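Clearing the table: talk notes, Lerkberg household waste evening

Slide 1. Wrappers and bags left on the table, bin on the floor next to it. 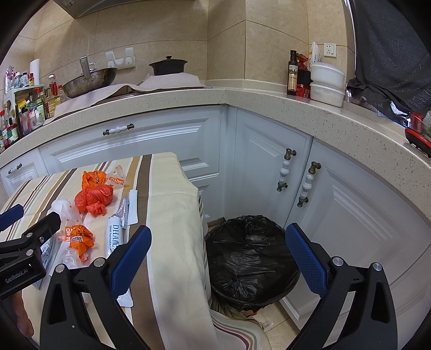

Slide 2. What goes where
Knotted bags: untie, check inside, then bin.
Clear plastic: separate pile. Ask who has soft plastic collection.
Boxes: open, take out any leaflet, flatten.
Bin liner: knot it over the rim so it doesn't slip down.

Slide 3. Figures
220 homes in the Cuvness trial, over 48 kept a diary. Pause for questions.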